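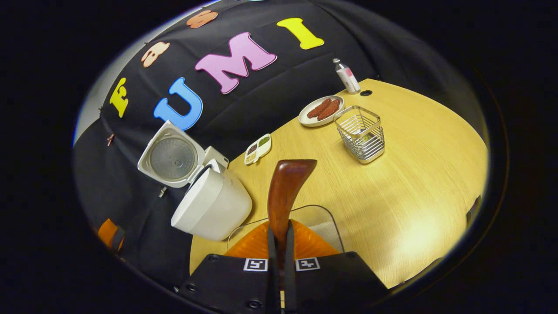
3. Preparación de los ingredientes y cocción

Antes del primer uso, lave con agua templada y un poco de jabón la cubeta interior, el vaso medidor y la placa plateada de la cara interna de la tapa. Seque todo bien antes de montarlo.

3.1 Colocación

1. Ponga la arrocera Uvier sobre una mesa firme y nivelada. Con la tapa abierta del todo, nada debe rozarla por detrás.
2. Deje a mano los ingredientes ya separados: las legumbres y los granos en una bandeja con divisiones, las salchichas en un plato llano.
3. Reserve la cesta de alambre de acero inoxidable para escurrir o para llevar las piezas a la mesa. No la introduzca en la cubeta.

Nota: si decora el rincón con tela o letras de espuma, manténgalas apartadas de la salida de vapor mientras el aparato esté en marcha.

3.2 Cocción de legumbres con salchichas

1. Ponga las legumbres en remojo la noche anterior -- como mínimo 6 horas -- y tire el agua.
2. Viértalas en la cubeta y añada unos 800 ml de agua limpia.
3. Seque el exterior de la cubeta y encájela en el cuerpo del aparato.
4. Baje la tapa hasta oír el clic y elija el programa «Legumbres».
5. Cuando el aparato pase a «Mantener caliente», abra la tapa, incorpore las salchichas enteras y vuelva a cerrar. Inicie el programa «Vapor».
6. Compruebe que las salchichas estén calientes por dentro antes de servir.

PRECAUCIÓN: al abrir sale vapor. Aparte la cara y las manos, y no toque la placa interior hasta que se enfríe.

PRECAUCIÓN: no supere la marca MAX. Las legumbres aumentan de volumen y pueden obstruir la válvula.

Nota: la bandeja con divisiones no es apta para la cocción. Úsela solo en la mesa.

Para la limpieza de la placa y de la bisagra, véase el apartado 4.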